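4.2 What the open day taught us

I should say first that we hadn't planned to collect anything at Dokstead. The open day was meant to be a bit of fun for the town, and Luraveo was only there because the Rarkmont lab had a spare bench and somebody had to fill it. But people kept coming over (far more than we'd expected for a wet August afternoon!), and by the time the tea urn came out I had started keeping notes, so the visit ended up as a section of its own.

The set-up was much the same as in Section 3. We ran the arm with its wrist camera on, and put the live view up on a big screen so that visitors could see what the arm was "looking at". Each turn lasted 40 seconds, which we'd picked after trying longer ones at Raudsepp and finding that the queue got cross. A visitor chose a starting pose, pressed the green button and then told us, before the arm moved, where they thought the fingers would end up. We logged 948 guesses over the day. I'd have been happy with 100.

What struck me most was how people talked about the camera view. From the side of the bench they could judge the height of the gripper pretty well, and children were as good at it as their parents. Once they turned to the screen, though, a lot of them lost all sense of how far away the table was. With nothing under the fingers there is very little to go on, just a pale surface and perhaps an edge or two, and I heard "is it touching?" so often that I began writing a little tick instead of the words. Some visitors got round it by watching for the fingers to go soft at the bottom of the screen, where they're nearest the lens, and comparing that with the tips. I thought that was rather clever, and we've since borrowed the trick for our own training sheet.

The view they had to work from was of the kind given in Figure 8, with the fingers almost closed and nothing held between the tips.

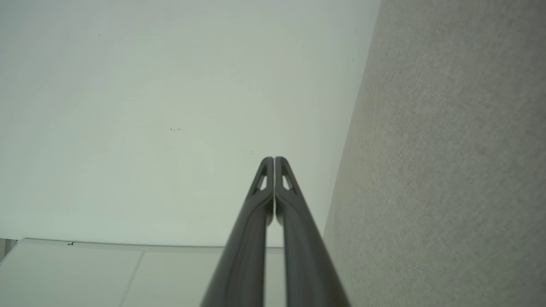
Figure 8. Wrist camera view with the two fingers nearly together; light shows through the opening near each tip.

The other thing I'd change is the screen itself. We had it behind the bench, so anyone watching it had the real arm in the corner of their eye, and I'm fairly sure a few of the better guesses came from a quick peek. A folding screen between the two would sort that out, and it would cost next to nothing. We also never asked people whether they'd used a robot before, which was daft of me, and it means the guesses can't be split by experience. I've kept them out of the main results for that reason and only come back to them in Section 5, where I talk about how the camera view might be made easier to read for someone who's never stood at the bench.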